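# Clandport Tool & Kitchen Library: Questions We Get

Last touched Mar 10, 2026. If something below contradicts the sign on the door, believe the sign. It's easier to change.

## Joining

**Who can join?**

Anyone over 18 who lives, works or studies in Clandport or Pikmont. We ask for one piece of mail with your name and address on it. A utility bill is fine. A birthday card from your aunt is charming but does not count.

**What does it cost?**

$96 a year per household. If that's a stretch, ask for the reduced rate at the desk. We won't make you fill out a form about your feelings or your finances.

**What is a household?**

People who share a kitchen. We have had long conversations about duplexes and would like not to have another one.

**Can I join just to borrow one thing?**

You can, and plenty of people do. They come in for the carpet cleaner, see the pasta machine on the way out, and we have them for life.

## Borrowing

**What do you have?**

The catalog lists 2,000 items, from post-hole diggers to cake pans shaped like things that are not cakes. Search it from home before you come down. The search box is picky: "drill" works, "drills" gives you a page about fire drills from the old website. We're working on it, in the sense that we have written it on the whiteboard.

**How many things can I take at once?**

Five. A drill and its case of bits is one thing. A fondue pot and its forks is one thing. Eight folding chairs are, regrettably, eight things, unless you book the chair set, which is one thing and lives on its own cart.

**How long can I keep them?**

A week for power tools and anything with an engine, two weeks for everything else. You can renew once online if there isn't a hold on it. There is always a hold on the pressure washer in April. Plan your filth accordingly.

**Can you hold something for me?**

Yes, for two days. After that it goes to the next person on the list, who has usually been refreshing the page.

**Do you deliver?**

No. We will help you carry the tile saw as far as the curb. Please bring a vehicle that a tile saw fits in. A bicycle is not that vehicle, and we have now watched two people find this out.
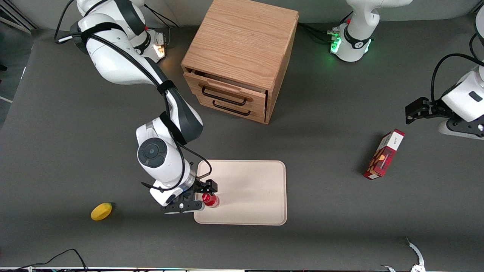 **What if I don't know how to use the thing?**

Say so. Every item has a card with the basics, and the desk can walk you through most of it. Four items require a short safety class before you take them home: the table saw, the chainsaw, the floor sander and the pressure canner. The canner surprises people. It shouldn't.

Classes are free for members and run once a month. Charito Ocampo teaches the canner one and has a low opinion of recipes from the internet, so leave yours in your bag until the end.

## Bringing things back

**Where do returns go?**

Inside, at the desk, during open hours, to a living person. Please don't leave things on the step. The step has been very generous to strangers over the years, and we've bought the same hedge trimmer twice.

**Does it have to be clean?**

It has to be as clean as you'd want to get it. For kitchen items that means washed and completely dry – the waffle irons especially, since batter hides in the hinges. For garden tools, knock the dirt off. For the wallpaper steamer, empty the tank. We found something growing in there once and nearly gave it a barcode.

There's a $5 cleaning fee if we have to do it for you. Nobody enjoys this arrangement, least of all whoever is holding the sponge.

**I'm late. How much trouble am I in?**

A dollar a day per item, up to the cost of replacing it. If you call before it's due and tell us your ceiling is half painted, we can often work something out. If you call three weeks after, we will still be polite, but you'll hear the effort.

**I broke it.**

Thank you for telling us. Put it in a bag with all its pieces, including the one you think doesn't matter. Ordinary wear is on us. Dropping the mixer down a flight of stairs is on you, though we'll look for a used replacement before we bill for a new one.

**A piece is missing and I swear it was missing when I got it.**

It may well have been. Each item has a parts list taped inside the lid or tied to the handle. Check it at the desk before you leave, and this conversation never has to happen.

**I lost the manual.**

We have it scanned. We have all of them scanned, including the one for a bread machine we got rid of years ago. Email us the item number.

## Donating

**Do you want my old tools?**

Maybe! Email a photo and a sentence on whether it runs. We're always short of clamps, extension cords, stock pots, canning jars with good rims and anything for reaching gutters.

We do not need:

- more bread machines
- single-purpose gadgets for avocados
- paint, stain or solvents
- a treadmill
- anything described as "just needs a new motor"

**Can I have it back if I change my mind?**

No, but you can borrow it for up to two weeks at a time, like everybody else.

**Do I get a receipt?**

Yes, with the items listed. You fill in the value yourself. We aren't appraisers and don't want to get between you and your slow cooker.

## Finding us

**Where are you?**

Lower level of the old Lostel building, entrance off the alley behind the bakery. Your map app will try to send you to the front, where there's a very nice locked door. Follow the smell of rye and turn left.

**Is there parking?**

Three spaces in the alley, for loading. The lot on Ponce is free after six. The bakery's spaces belong to the bakery, and they have a clipboard.

**Is it accessible?**

There's a ramp from the alley and the aisles are wide enough for a wheelchair or a double stroller. The top shelves aren't reachable for anyone under six feet, so just ask and we'll get the ladder. The ladder is also available to borrow, in which case we won't have it, and we'll stand there together looking up.

**Can I bring my dog?**

On a leash, yes. Keep clear of the shelf with the squeaky caulking guns.

**My question isn't on this page.**

Ask at the desk or leave a message on the phone. We check the messages at the start of each open day. Please say your number slowly, and twice.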